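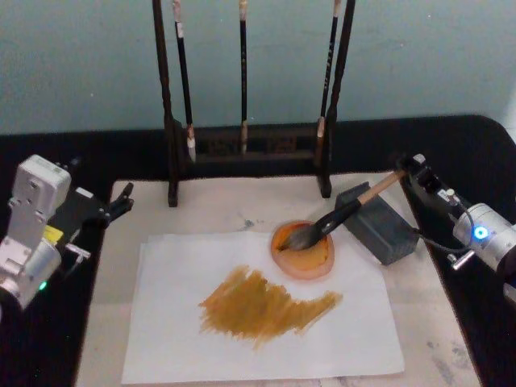 Two-arm painting station. The right arm loads its brush from the orange dish.

Recording demonstrations: frequently asked questions

These questions come up most often from people who are about to record their first task on a Jomus station, or who have just received a set of recordings from us and want to know how they were made. Questions about billing and shipping are answered on separate pages.

What is a demonstration?

One complete run of a task, done by a person in control of the arms. The station stores what the cameras see, where every joint is, and how far each gripper is open. A policy is later trained on many such runs. For the painting task, one demonstration starts with both arms in the home pose and ends when they are back in it.

Do I move the arms by hand or by remote control?

Both are supported. In hand guiding you take hold of the arm and push it through the motion. In remote control you sit beside the station and move a pair of small leader arms, and the large arms copy them. We use remote control for nearly everything that has to be filmed, brush work included, as your own hands and sleeves stay out of the camera view. Hand guiding is still the quicker way to teach fixed positions such as the home pose or a point over a paint dish.

Can I mix the two in one dataset?

You can, but label them. Hand-guided runs have different speeds and different pauses, and the arm also carries some load from your hand. Mindport, our recording software, writes the control mode into the header of each run. Do not edit that field afterward.

How many demonstrations do I need?

It depends on the task and on how much you vary the setup. For a single stroke on a sheet that stays in one place, 60 good runs have been enough for us to get a first policy worth testing. Our full brush set has over 900 runs, with the sheet, the dish and the rack moved between sessions. Start small, train once, and look at where it fails before recording more.

Why calligraphy brushes?

They are hard to hold well and easy to check. A soft tip bends, and the mark on the paper shows how much pressure was used and in which direction the brush moved. You can look at a sheet and see a lot of what the operator did. We also use markers and flat paint brushes in other tasks.

How should the brush be gripped?

By the handle, with enough of it showing below the fingers that the gripper stays clear of the dish and the paper. The brush does not have to be vertical. Some tilt is fine and often helps the camera see the tip. If the brush turns in the fingers during a stroke, end the run and mark it as failed.

Does the operator have to use both arms?

No. In many runs the right arm paints and the left arm does nothing but wait over its side of the board with the fingers open. Both arms are recorded either way. Keep the idle arm still, and keep it out of the path of the working arm. If you plan to use the left arm to steady the paper, do it in every run of that task or make it a separate task.

How long should one run be?

As long as the task takes at a calm pace. Our brush runs are usually 11 to 60 seconds. Long pauses cause trouble in training, so if you need to think, do it before you press record. Cutting a pause out of the middle is not supported – the arm positions would jump.

What about the paint? Does its amount matter?

Yes. A brush with little paint on it leaves streaky marks, and a loaded one leaves a solid band. Both are useful, but the policy has to see the brush go back to the dish at sensible times. Top up the dish between runs and never during one. Wipe up drips on the board if they are large. Small stains can stay, and after a few sessions you will have them anyway.

Should I use a new sheet for every run?

Not always. We record some runs on clean paper and some on paper that already has strokes on it. If every run begins with a white sheet, the policy may do odd things when it meets a painted one. The sheet can lie a little crooked. Spare sheets can be left under the top one if their edges do not catch the brush.

What should be on the table?

A plain, dark cloth, the board, and the things the task needs. Secure the cloth so it does not slide. Put the brush rack toward the back, where neither arm has to reach over it to get to the paper. Remove cups, phones and tools before recording.

Which camera matters most?

The head camera, for this task. It should have the whole sheet, the dish and the rack in view. The wrist cameras are optional and can be switched off in Mindport to save disk space. Check the head camera again after anyone has moved the table.

What do I do with a bad run?

Keep it and mark it. Choose "failed" when the task was not completed, and "rough" when it was completed with a correction along the way. Rough runs are often worth training on. Failed runs are left out by default, but some users want them for comparison.

How long can one person record?

We stop after 8 runs for a short break and change operators after an hour if we can. Tired operators make shorter strokes and lift the brush too early. It shows up in the data before they notice it themselves.

Can I use the recordings with other software?

Yes. Runs can be exported from Mindport as video files plus one table per run. The Villca converter handles the older format, used for all recordings made before September. Converted runs lose their operator notes, so save those separately.

How do I send you a question that is not listed?

Use the support form in your account and attach the run header. Please do not attach video unless we ask for it.

Page last updated March 2026

Related items
Setting up the leader arms
Teaching a home pose by hand
Labeling failed and rough runs
Villca converter: known problems
Ernix gripper fingers: fitting and care
Mindport release notes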